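We use cookies to remember your settings. Accept | Manage

Skonmont rebuilds its two-armed cell in simulation

9/12/24
By Melina Andreadis

The team at Skonmont has given its two-armed table cell a thorough new set-up, and the results are a treat! Themis Kontogiannis reset the grippers in the simulator and ran 35 checks on how they open and reach.

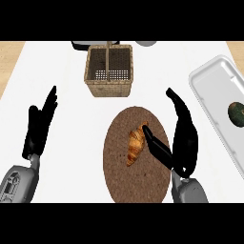 The right gripper at the croissant in the simulated cell.

"I love this part – you nudge one finger setting and the whole reach feels different," Kontogiannis said. The tray position comes next, with over 100 more runs planned.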